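Print this page | E-mail this page to a friend
Search this site: Enter keywords Go

Sorting and Rebuilding a Push-Button Control Box

I love a good control box. There is something so satisfying about a button that goes down with a proper click and comes back up again, and if you have ever picked up a used one at a swap meet you'll know how hard it is to leave it alone. This tutorial covers taking one apart, sorting the pieces so you can find them again, and putting it all back together. Set aside an afternoon for your first one. My second took 20 minutes!

Please read this part before you pick up a screwdriver. Everything here is done on the bench with the box disconnected from everything. If yours is still wired to a machine, have a qualified person isolate it and take it off. And a box you rebuild for practice should stay a practice box — an emergency stop that protects people needs to be checked by somebody trained to do it.

What you need

A small flat screwdriver and a medium Phillips
Two shallow trays in different colors
A soft brush and a dry cloth
Masking tape and a fine marker
A multimeter with a continuity setting
A notebook

Set up the trays first

I learned the two-tray method from Huệ Bạch, who ran the January class where I got hooked. Pick one color for the box and whatever you're working on right now. The other color holds the modules that are waiting their turn. You can let a module spill over into the work tray when you're about to handle it, but try to keep the box itself in one place the whole time. Shallow trays are best, as you can get your fingers in from any side.

Put something with a bit of grip under them. Carpet is great for this! Small screws that land on it stay where they fall, and the trays don't skate around when you lean on one edge.

Get to know the modules

Most of the boxes I've worked on use parts in two halves. The front half is the operator, the piece you press or turn. Behind it sits the contact block, which does the switching. Pilot lights have a similar body with a lamp holder in back, so they are easy to mix up with buttons once they're out of the panel. Look at the markings on the side before you decide what you've got. 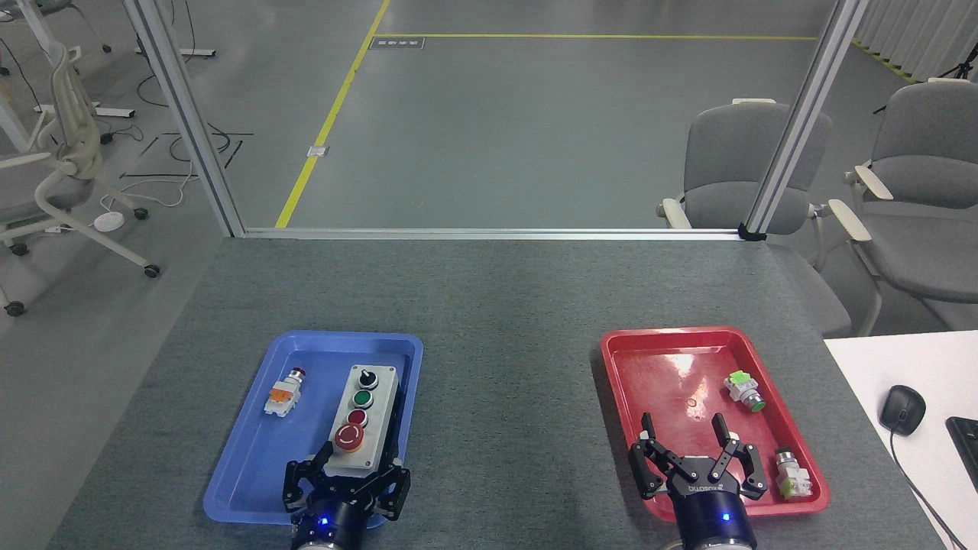 Color helps, but don't lean on it too much. On many blocks green goes with a normally open contact and red with a normally closed one, and the cap color is a separate matter altogether. I once spent most of an evening puzzling over a box that wouldn't behave, all on account of a green cap I had matched to a green block without reading the number. Thảo Vương spotted it in no time. So read the block, write it down, then move on.

Taking it apart

1. Draw the face of the box in your notebook, with every operator in order from one end to the other. Mark which end has the emergency stop.

2. Put a tab of masking tape beside each position and number it. Use the same numbers in the drawing.

3. Open the cover and look for wires. If there are any, label both ends before you loosen a terminal.

4. Unclip the contact blocks. Some have a lever, some have a little slot for the flat screwdriver. Go gently — old plastic tabs snap without much warning.

5. Undo the locking ring behind the panel and lift the operator out through the front. Keep its ring and gasket with it.

6. Brush out the dust and wipe each part with the dry cloth. Skip the spray cleaners unless the maker says they are safe for that plastic.

Testing the contacts

Set the multimeter to continuity and touch the probes to the two terminals of a block. A normally open contact should stay quiet until you press the plunger. A normally closed one does the opposite. Press each of them up to 20 times and listen for any that cut in and out. Those go in the reject pile, no second chances.

Putting it back

Work from your drawing and fit one position at a time. Line up the notch on the operator with the notch in the hole, seat the gasket flat, and snug the ring by hand before you give it a final nip with the tool. Clip the block on and test again right away, while the cover is still off. Turn the selector through all its positions, and push the emergency stop in and release it 3 times.

Close the cover last, and check that the gasket isn't pinched in a corner.

Updated 24th March with the note on spray cleaners.

Print this page | E-mail this page to a friend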